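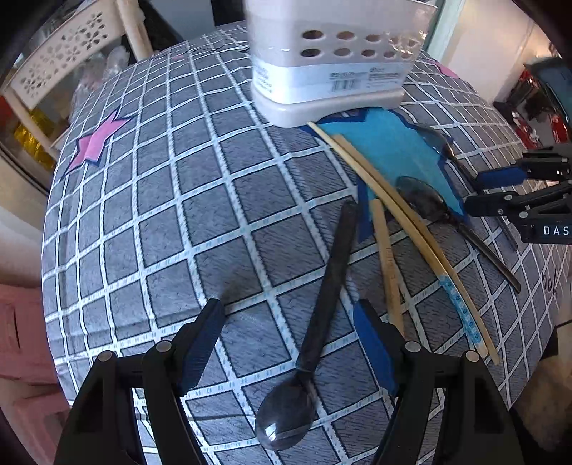
3. What players say when a round falls apart

Print | E-mail

I should say up front that I came to this question as a player first and a researcher second. I'd spent far too many evenings in ranked team shooters listening to what happens on voice chat after a round gets thrown away, and I wanted to know whether the talk matters to the next round or whether it's just noise. Section 2 dealt with the server logs. In this section I look at the talk itself, which was a lot more fun to work through and a lot messier to code.

3.1 The recordings

The matches come from the Tevgate amateur ladder, which runs a five-a-side format on a rotating set of maps. Teams agreed to have their voice channels recorded when they signed up for the season, and any player could pull their audio afterwards without giving a reason. I ended up with 200 matches with clean audio on both sides. From those I pulled every round in which a team had a numbers advantage of at least 2 players and still lost. I call these collapses, mostly for want of a kinder word.

That gave me 1,601 collapses. Some of them are spectacular – one player on the Brerkwood map held a stairwell against four people with a pistol – but most are dull. Somebody reloads at the wrong moment, somebody else peeks alone, and the round is gone.

For each collapse I transcribed everything said between the end of the round and the end of the next buy period. It's a short window, but you'd be surprised how much swearing fits into it.

3.2 Coding the talk

I started out with a scheme borrowed from work on traditional sport, and it was hopeless. Hockey players on a bench don't talk the way these folks do. So I built a smaller one from the transcripts up, with four codes: blame (aimed at a teammate), self-blame ("my bad, my bad"), planning (anything about the coming round) and silence, where no one keyed their mic at all. A window could carry more than one code, except for silence, obviously.

Two of us coded the first batch separately and then argued about it over coffee. Most of the disagreement was over sarcasm. "Nice shot" after a missed shot can be blame or it can be affection, and you really need to have heard the team for a while to tell which. In the end we coded it as blame only when the tone was flat or somebody reacted badly, and we re-did the whole batch under that rule. We also laid out an Amota team's talk over a single match, round by round.

3.3 What turned up

Planning talk was the most common code, which cheered me up a bit. Self-blame tended to come first and planning straight after, often from the same player in the same breath. Blame behaved differently. Once it appeared in a match it kept coming back, and it drew in players who'd had nothing to do with the original mistake.

Silence was the one I'd got wrong. I had assumed a quiet team was a sulking team, and for the Després squad that's how it sounded to me. But several of the steadiest teams on the ladder also went quiet after a collapse, bought their rifles and carried on. Without interviews I can't separate the two kinds, so I treat silence as a single code in the models in Section 4 and flag it wherever it carries any weight.

Last updated: September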